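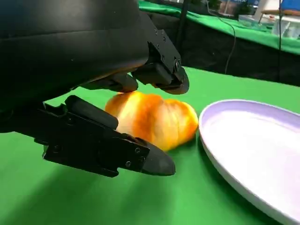
Braucht man für eine Küche mit vier Quadratmetern einen Klappwagen? Das kommt darauf an, wie oft man seine Arbeitsplatte sehen möchte.

Ich wollte sie öfter sehen. Meine Küche ist ein Schlauch, an dessen Ende ein Fenster sitzt, und auf der einzigen durchgehenden Fläche stehen Wasserkocher, Brotkasten und eine Waage, die schon beim Vormieter dort gestanden haben muss, so fest klebt sie. Zum Schneiden blieb ein Streifen, auf dem man eine Frühlingszwiebel bequem ablegen kann, sofern man sie vorher halbiert. Also habe ich mir den Varkar bestellt, einen Küchenwagen zum Zusammenklappen, 214 Euro plus Versand, in der Farbe »Nebel«. Nebel ist grau.

Geliefert wurde er in einem Karton, den der Bote bis in den ersten Stock trug. Ich wohne im dritten. Der Hersteller Navaratnam wirbt damit, dass der Wagen fast fertig montiert ankommt, und das stimmt in dem Sinn, in dem auch ein Umzug fast fertig ist, wenn alles im Lastwagen liegt. Es fehlen die Rollen, die beiden Zwischenböden, der Griff und die Verriegelung. Dafür liegen 18 Schrauben in einem Tütchen, alle gleich lang, was ich nach meinen Erfahrungen mit anderen Möbeln für einen zivilisatorischen Fortschritt halte. Die Anleitung besteht aus Zeichnungen. In Schritt vier trägt die abgebildete Figur plötzlich einen zweiten Schraubenschlüssel, den man nicht mitbekommt.

Ich habe einen Abend gebraucht, mit einer Pause fürs Abendessen und einer zweiten, in der ich einen Zwischenboden wieder herausnahm, weil er falsch herum saß. Man sieht ihm das nicht an. Man merkt es erst beim Zusammenklappen, wenn der Wagen auf halbem Weg stehen bleibt und aussieht wie ein beleidigter Regenschirm.

Im Alltag steht er inzwischen meist offen. Aufgeklappt ist die obere Platte groß genug für ein Schneidebrett und eine Schüssel daneben, und sie wackelt nicht, solange man alle Bremsen feststellt. Stellt man nur zwei fest, wandert der Wagen beim Kneten langsam Richtung Flur. Brotteig würde ich darauf trotzdem nicht täglich bearbeiten. Gemüse, belegte Brote, das Auspacken der Einkäufe, dafür reicht es gut. Die Oberfläche ist beschichtet, Rote Bete ging mit einem feuchten Lappen weg, Kurkuma nicht. Der Fleck ist jetzt sieben Wochen alt und hat ungefähr die Form von Dänemark.

Das Klappen selbst macht Spaß, das muss ich zugeben. Hebel ziehen, Platte anheben, zusammenschieben - fertig, und der ganze Wagen verschwindet neben dem Kühlschrank. Vorausgesetzt, man hat vorher alles heruntergenommen. Hier liegt die eigentliche Schwäche: Ein Möbel, das man zum Wegräumen erst abräumen muss, wird irgendwann nicht mehr weggeräumt. Bei mir stehen auf dem unteren Boden die Kartoffeln, auf dem mittleren die Ölflaschen, und wo sollten die auch hin, die Arbeitsplatte ist ja endlich frei.

Priya Oyelaran von gegenüber besitzt seit letztem Oktober das Konkurrenzmodell, den Trulavico, und wir haben beide an einem Samstag nebeneinander in ihr Wohnzimmer gerollt. Ihrer kostet 237 Euro, hat größere Rollen und fährt über die Türschwelle, ohne dass die Gläser klirren. Meiner muss angehoben werden. Zusammengeklappt ist der Trulavico dafür deutlich dicker, und der Griff sitzt so niedrig, dass man ihn schiebt wie einen Kinderwagen für Puppen. Priya behauptet, daran gewöhne man sich. Sie ist allerdings auch einen Kopf kleiner als ich.

Noch ein Wort zum Kundendienst. Eine der Rollen quietschte vom ersten Tag an, ein hoher, vorwurfsvoller Ton. Auf meine Mail antwortete ein Herr Bhuiyan freundlich und schnell, empfahl Silikonspray und schickte unaufgefordert eine Ersatzrolle. Die Ersatzrolle quietscht ebenfalls, nur tiefer. Ich habe beide behalten und wechsle nach Stimmung.

Was mich sonst noch stört: Die Haken an der Seite sind zu eng für normale Geschirrtücher mit Aufhänger, und die Reling am mittleren Boden hört eine Handbreit zu früh auf. Eine Flasche Essig hat das bereits für sich genutzt.

Würde ich ihn wieder kaufen? Ja, aber im Angebot, und in einer anderen Farbe. Wer eine Türschwelle zwischen Küche und Esstisch hat, sollte sich den Trulavico wenigstens ansehen. Wer einen breiten Spalt neben dem Kühlschrank hat, braucht gar keinen Klappmechanismus und kann sich für weniger Geld einen starren Wagen hinstellen.

Wertung: 7 von 10 Punkten. Einen davon gibt es für die gleich langen Schrauben.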